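15th April
By the Gomitz household desk

I spent most of February fighting with my desk, and I think I finally have a routine that sticks. It's a glossy white one, and if you own anything like it you already know how every fingerprint and dusty streak shows up the second the sun comes around. So these are my notes, in no special order!

First, dust before you wipe. Always. I used to go straight in with a wet rag and all I did was push the grit around and make those tiny swirly scratches. A dry microfiber cloth takes a minute, and then you can get the wet one out.

For the washing part I use warm water with one small drop of dish soap in a bowl (one drop – I mean it, more than that and you'll be rinsing all afternoon). Wring the cloth until it barely feels damp, work from the back toward you, and buff with a dry towel while the surface is still a little wet.
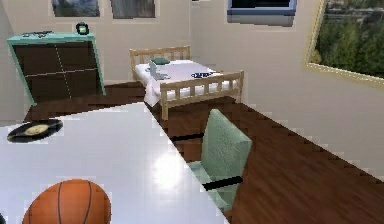

Can you use glass cleaner on a glossy desk? I'd skip it for everyday cleaning, as the ammonia in some of them can dull certain finishes over time, and soap and water does the job fine.

Ink is another story. A dab of rubbing alcohol on a cotton swab gets most pen marks off, but try it on the underside first and wait a few minutes. I went through a whole pack of melamine sponges before I learned they're mildly abrasive, and there's a cloudy patch by my lamp to prove it.

Sticky tape goo comes up with a little cooking oil left on for ten minutes. Wash the oil off with the soapy cloth afterward or you'll be dusting again by dinner.

Oh, and wash your microfiber cloths on their own, with no fabric softener – it coats the fibers and then they just smear.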